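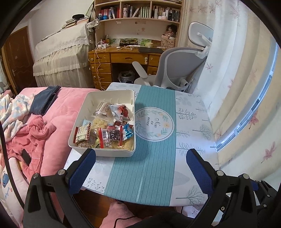

Trolwood – inventario de enseres para mudanzas y reducción de vivienda

Resumen
Trolwood es un conjunto de datos tabulares con listas de enseres domésticos preparadas antes de una mudanza. Cada registro corresponde a un objeto o lote, con su estancia de origen, su destino previsto y el volumen declarado. No incluye direcciones, nombres de clientes ni valores de tasación.

Versión: 2
Fecha de publicación: 23 de enero de 2020
Mantenimiento: Océane Lavoie, Burgi Lanz
Idioma de los campos de texto: español

Contenido
enseres.csv – 1871 registros, uno por objeto o lote
hogares.csv – 50 hogares, con tipo de vivienda de origen y de destino
categorias.csv – tabla de equivalencias entre categorías antiguas y actuales

Campos de enseres.csv
id_objeto: entero, único en todo el fichero
id_hogar: clave externa a hogares.csv
estancia: dormitorio, cocina, salón, baño, trastero u otra
categoria: código de cuatro letras
destino: trasladar, donar, vender, guardar o desechar
volumen_l: litros, sin decimales; vacío si no se midió
fragil: 0 o 1
notas: texto libre, puede estar vacío

Procedencia
Las listas se redactaron en papel durante la visita previa y se transcribieron con Grecu, la herramienta interna de captura. Isabelle Cloutier revisó las categorías y Zeyu Jiang escribió los controles de integridad. Los hogares con menos de dos estancias inventariadas se excluyeron.

Uso
Los ficheros están en UTF-8, con punto y coma como separador. Para validar una copia local:

grecu validar --dir datos/

El proceso devuelve 0 si no hay errores. Las filas con volumen_l superior a 600 generan un aviso – conviene revisarlas a mano, porque suelen ser lotes sin desglosar.

Limitaciones conocidas
El destino es el previsto en la visita, no el definitivo. La categoría TEXT agrupa ropa de cama, mantelería y cortinas; la versión anterior las separaba. Los alimentos envasados figuran en DESP solo cuando se trasladaron en caja propia. El campo fragil depende del criterio de quien hizo la visita.

Cambios respecto a la versión anterior
Se corrigieron claves duplicadas en hogares.csv.
El valor «almacén» pasó a ser «guardar».
Se retiró el campo peso_kg.

Errores y correcciones
Se envían a Aaliyah Caron a través del gestor de incidencias de Plusau, indicando id_objeto y versión.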